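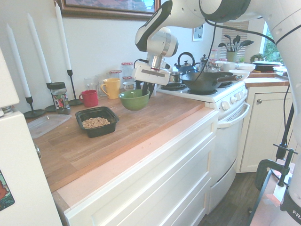
Stock gripper vs aftermarket for picking up bowls by the rim, plus camera question

Posted in Grippers and End Tools, March 17, 2020

flerngate_kitchen

Hi all. Trying to pick between two grippers and going in circles. Short version below, sorry if messy, typing between runs.

Setup: single arm clamped next to a real kitchen counter, one fixed camera looking at the workspace. Job is pick up a glazed ceramic bowl by the rim, move it over a tray, tip it, put it back. Dull stuff but it's what we got asked for.

Gripper A is the one that came with the arm. Two fingers, flat pads. Gripper B is a Paulík two finger, longer stroke, softer pads, on loan till the end of the month. Same arm, same controller, same bowl, same program except for the tool offset.

What I see so far:

A holds the rim fine when the bowl is level. Once I tilt, the bowl wants to rotate in the fingers. Not every time. Sometimes it goes all the way over and back no problem, sometimes it swings a few degrees early and the stuff inside goes down the wrong side of the tray.

B almost never swings. But it's bulky and I keep having to raise the approach so it doesn't bump the things at the back of the counter. Also slower to close. Also the Wetholm driver for it drops the connection if I restart the arm without restarting the gripper first, which I forget every single time.

Tried on A: more force (helped a little, then I got scared for the glaze), gripping lower on the wall of the bowl (worse, pads only touch at the edges), wiping the pads with alcohol (helped for maybe an hour).

So do I buy B or is there some way to get A to behave? Budget is there but I'd have to argue for it. B is 1775 with the mounting plate, 1345 without. And second thing, should I move the camera or add one on the wrist? The fixed one loses the far side of the rim when the hand gets in front of it.

Thanks in advance
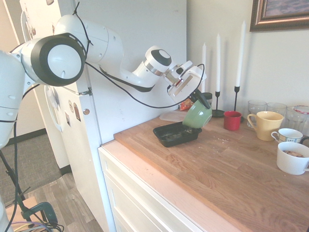 Does the tool offset need to be redone when you swap pads?

If the new pads are a different length or thickness, redo it, otherwise the old number is fine. I check by touching the fingertips to a known point on the counter and reading the height. Takes a minute.

Oldřich Havlíček

I'd keep A and change the pads before spending anything. Flat pads on a curved rim only touch along a thin line, so the bowl has an axis to spin on. That's your swing. More force won't cure it, you just squeeze the same line harder.

What worked for us at Plikesthorpe, same kind of job, soup bowls and mixing bowls:

Cut new pads out of soft silicone sheet, 3 mm. We went through 2 mm first and it was too thin, the rim pressed right through to the hard part.

Glue them on with something you can peel off later. You will want to peel them off later.

Make them wider than the stock ones if your fingers allow it. Width matters more than force here, the wider the contact the harder it is for the bowl to turn.

Then look at your wrist path. Most people tip the bowl by rotating the last joint and leave everything else still, and the bowl's weight goes way off to one side of the fingers. If you can, grab the rim so that the tilt axis runs straight through both pads and the weight isn't pulling sideways on them, or at least slow down in the middle part of the tilt. We cut the speed by half between level and the pour angle and left the rest alone. Cycle time barely changed.

Grip force: go up in small steps with an old bowl you don't care about. Glazed stoneware takes more than you'd think but a chip in the rim will ruin your day and your pads.

On the numbers, the 1345 price without the plate is only a saving if your flange pattern matches. Measure it. We had an adapter made and it came out longer than the original plate, had to redo every single height in the program. Would not do again.

About the driver thing, put the gripper restart in your startup script ahead of the arm. Fixed. If you can't script it then a label on the power strip.

Camera: I'd do wrist AND keep the fixed one. Use the fixed one to find the bowl, wrist one for the last bit of the approach where the hand blocks the view. Mount it off to the side of the fingers, not between them, or all you get is a very nice close up of rim. And tie the cable down at each joint with enough slack for the full rotation. Do one slow run through the whole motion by hand, watching only the cable. We pulled a connector out in December by skipping that.

One more. Whatever you change, change it alone and run it a good number of times before the next thing. You've got force, height and pad cleaning all mixed up in your notes and you can't tell which did what. I've done the same, it costs you a week.

tiltmode

buy B. life is short. if it holds the bowl it holds the bowl

for the height problem just move the stuff off the back of the counter lol

camera dont bother with wrist, raise the fixed one and angle it down more, the hand blocks way less from up there. mines on a cheap lighting pole, works ok unless the sun comes in and then exposure goes nuts. lock the exposure

flerngate_kitchen

Thanks both. Ordered silicone sheet, will try the wide pads on A first while I still have B to check against. Flange does not match, measured it just now, so it's 1775 or nothing.

tiltmode can't move the stuff, clutter is part of the job. Exposure lock is a good shout tho, didn't have that on.

Startup script done. Took two minutes, should of done it ages ago.

Oldřich Havlíček

Good. Round the pad corners before you glue or they start lifting there. And write down which force you end up at, for each bowl, somewhere that isn't the back of an envelope.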